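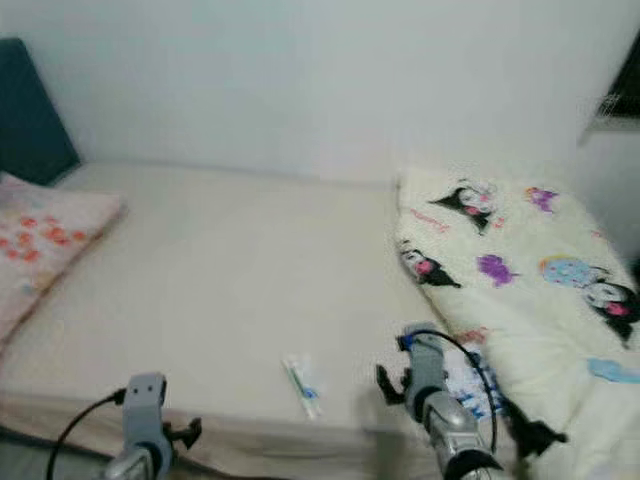 Kazimír Brabec

4. What the bed did to our grasp scores

I'll admit I thought the bed would be the easy one. We'd already had Jimix (that's our two-arm policy, see Section 3) working on hard tabletops, where small things sit flat and the background keeps quiet. A bed gives under the fingers and comes with a lot of printed fabric, and I badly underrated both.

The setup was simple. We used the bed in the Voritthorpe flat, with its teal headboard, and left the printed bedding on it. On top went small everyday items such as a tube of toothpaste. The task was to pick an item up, and a pick counted if the item was still held after the arm had gone back to its rest pose. We collected 300 teleoperated demonstrations, then trained two versions of the policy on them. One gets only the head camera. The other gets the head camera plus a camera at each wrist. Everything else was kept the same, including the seed and the training length, so the comparison is as fair as I know how to make it.

Over 830 test attempts, split evenly between the versions, the wrist-camera version came out clearly ahead. The interesting bit is where the gap sits. Out on the plain part of the bed the two were nearly level. Close to the printed bedding the head-only version fell apart! It would reach for a patch of print, close on fabric, and lift a corner of it quite happily. I watched far too many of these, and from the head camera I can see why it struggles – a small white thing next to a white cartoon face is not much to go on.

The wrist view is a different sort of picture. The fingers are always in it, in more or less the same place, so whatever lies between or beside them is given relative to the hand. The print is still there, of course (you can read the name on it), but it sits off to one side while the item sits close by near the fingertips.
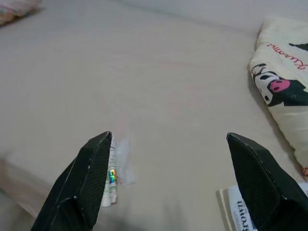

Figure 2. Wrist view over the bed, with a white packet by the left finger.

We also tried masking. With the wrist images blanked for the last stretch of the approach, the advantage near the print vanished, while blanking them during the early reach changed very little. So I read the gain as coming late, when the policy has to settle on a height and a closing point. The softness of the bed matters here too: press too hard and a light item tips into the dent, and then the fingers close on the wrong bit of it.

One leftover failure worried us more. When an item was tucked against a fold, both versions tended to stop short and hover, and adding demonstrations of open-surface picks did nothing for it. My guess is that the policy has learnt to treat fold edges as places to keep away from, as our operators mostly did.
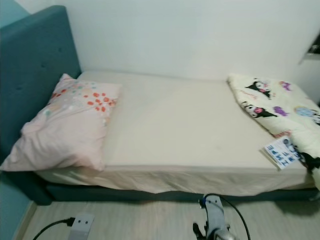 Haruna Katayama, reading a draft of this section, thought I was blaming the operators too quickly: the same hovering could come from the gripper width being logged too coarsely near closure, and it would be worth relabelling those demonstrations before collecting any new ones. I think that's a fair point. We've since relabelled the fold cases at the finer setting, and the retrained policy is being tested with the same items and the same split.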